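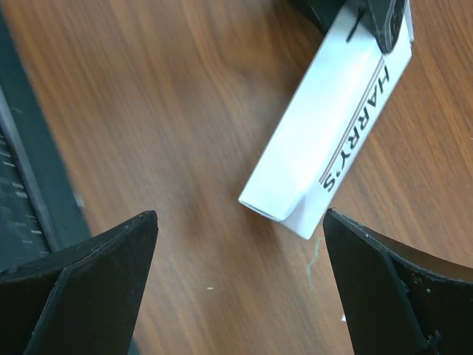 4. Setting up the handover between the two grippers

Read section 3 first. Everything below assumes both arms are homed and the wrist cameras are on. The Bralis quick card says this step takes one pass. Plan on more.

4.1 Clear the table between the arms. Crumbs, threads and bits of packing show up in the wrist view and the part finder sometimes locks on to them.

4.2 Use a long, narrow carton as the test piece. A white one on brown wood gives good contrast. Glossy cartons work less well, whatever the Phromma data sheet claims.

4.3 Have the giving arm hold the carton near its upper end, with one finger on each side. Leave the lower end free.

4.4 Jog the receiving arm in, fingers open, until both tips show in its own wrist view with a wide gap between them. Stop short of the carton.

4.5 Line the gap up with the carton's lower end. If one tip is sitting right under a corner, back off and shift sideways before closing.

CAUTION: Do not trust the "auto center" button here. It centers on the biggest bright face, and a turned carton shows two sides. Ottó Győri bent a fingertip this way and the software logged it as a good grasp.

4.6 Close at the lowest force setting. Release the giving arm only after the receiving arm reports contact on both fingers.

4.7 Repeat 4 times, turning the carton a little each time. Save the pose as HANDOVER_A.

Note: Scuffs on the finger bevels are normal. A nick you can feel with a fingernail is wear - swap the finger, part 236.

Note: Groltden rates the pads for 1,000 cycles. Check them well before that. Ragnheiður Lauritsen keeps the log of early failures; add yours to it.

If the contact score stays under 95, redo the wrist camera alignment in section 2 before you touch the force settings.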